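Notebook, language teaching workshop, Irton annexe
June 2021
Entry by C. Retamal. Copies to Rohani Hartono, Aiman Lau.

Placement test, second revision. The April version put too many beginners into the A2 group. Danang went through the answer sheets and found the fault in the listening section: the distractors repeat words from the recording, so a learner who catches a single word picks the wrong option and one who catches nothing guesses. Section rewritten with 24 items, all recorded again at a slower rate. Old recordings kept on the Hirngate drive under 602.

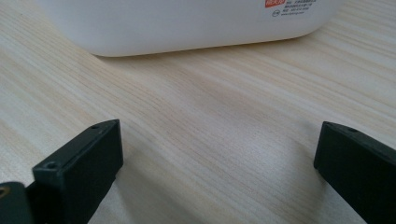 Speaking task for the lower groups is to be run with objects on the table and no printed prompts. The Yusof handbook suggests five minutes per learner; in the trial we needed nearer eight. Prepositions come first. A large white plastic container on a pale wooden tabletop is enough for "on", "behind", "next to" and "in front of", and the learner can be asked for colour and material before moving on. Do not correct during the task. Note errors on the grid and return to them at the end.

Grid still has a column for intonation. Esmaeil wants it removed at A1, as two raters rarely agree on it. I would keep it but leave it unscored until we have more paired ratings. 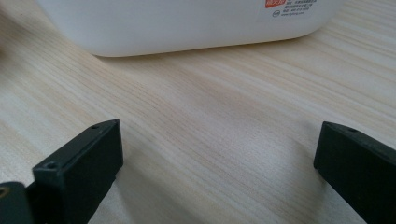
Reading at A1 is weaker than speaking in the present intake, mostly among learners whose first language uses another script. Graded texts of 200 words are too long for them. Aiman proposes starting from short everyday print: tickets, door signs, packaging. A white rectangular label on the side of a container would do for a first exercise in finding a name, before any full sentence is attempted. Needs a word list. The Skirngate list has 2000 entries and no frequency marking below the first band, so it will have to be sorted by hand.

Food vocabulary, unit 3. "Ham" and "drumstick" are both on the list and were mixed up in the trial. Add a minimal dialogue for each. Check the vowel in "ham" against "hum".

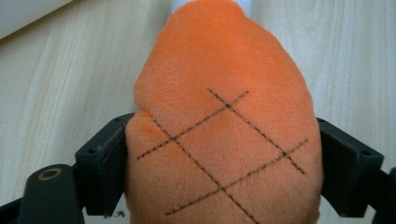

Unit 3, food words: orange plush meat with dark stitching.

To do: second rater for the speaking trial; cut item 17 or rewrite it; ask Rohani whether the level descriptors are to be translated before the next intake. Answer key not yet checked against the new recordings.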